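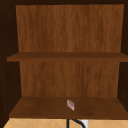 Vivmont Wall Units – Fitting and Care Guide – Issue 6 – Page 27

## 4. Fixing an open wall cabinet above a sink

Read this section in full before drilling. It applies to open units with one shelf board. For units with doors, see Section 5.

**Caution:** Water pipes and electric cables often run behind the wall near a sink. Check the wall with a detector and turn off the supply at the mains if there is any doubt.

### 4.1 Marking the wall

1. Clear the worktop and cover the sink with a thick cloth.
2. Draw a level line where the bottom of the cabinet is to sit. Allow enough height for the tap to be used freely.
3. Hold the Onulent hanging rail against the wall and mark the fixing holes through the slots.
4. Check the marks with a spirit level before drilling.

**Note:** The fixings supplied are for solid brick or block only. Plasterboard walls require the Chacko cavity set, ordered separately under part number 284.

### 4.2 Hanging the cabinet

Two people are required for this stage.

1. Drill the holes, insert the wall plugs and screw the rail firmly in place.
2. Take the shelf board out of the cabinet and set it aside.
3. Lift the cabinet, keeping it upright, and lower the rear brackets on to the rail.
4. Turn the adjusting screws until the base is level, then tighten the locking screws by hand. Do not use a power driver.
5. Refit the shelf board. It must rest on all of its supports – a board that rocks has been fitted the wrong way up.

**Caution:** Do not stand on the worktop or the edge of the sink at any stage.

### 4.3 Sealing and care

1. Apply a thin line of clear sealant along the lower rear edge, where the cabinet meets the wall.
2. Leave the sealant to cure for the time stated on the tube before using the sink.
3. Wipe splashes from the wood with a soft, dry cloth.
4. Treat bare wood with Florico oil once a year. April is a suitable month, as windows can be left open while the oil dries.

Do not use bleach, scouring pads or steam cleaners. Keep heavy pans on the bottom of the cabinet and lighter items on the shelf.

Spare brackets and shelf supports are listed on page 69.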